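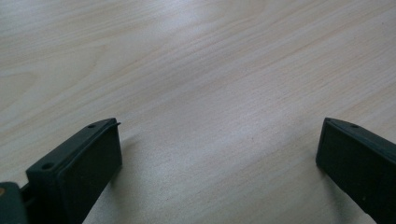
Steltivik cups, data card v2

Cup stacking demos, two hand-held grippers, 47 episodes. We test if a policy trained on wrist views alone can stack as well as one that also gets the head view. 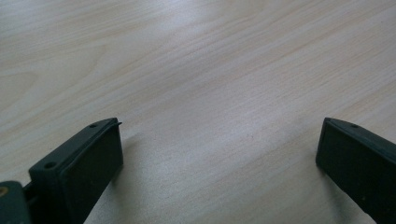
Split is 46 train/val pool, 1 kept out for smoke tests. Dont train on it. Left and right wrist streams are stored seperately, same clock. 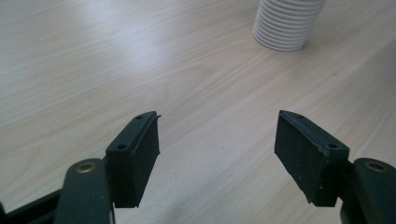 Known issues: glare on the tabletop, exposure not locked. Episode 17 has a gap in the left stream, skip it. Questions to Imani Odera.

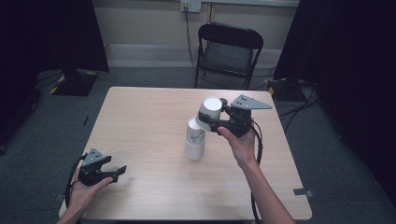

Head view, cup in the right gripper, left one open.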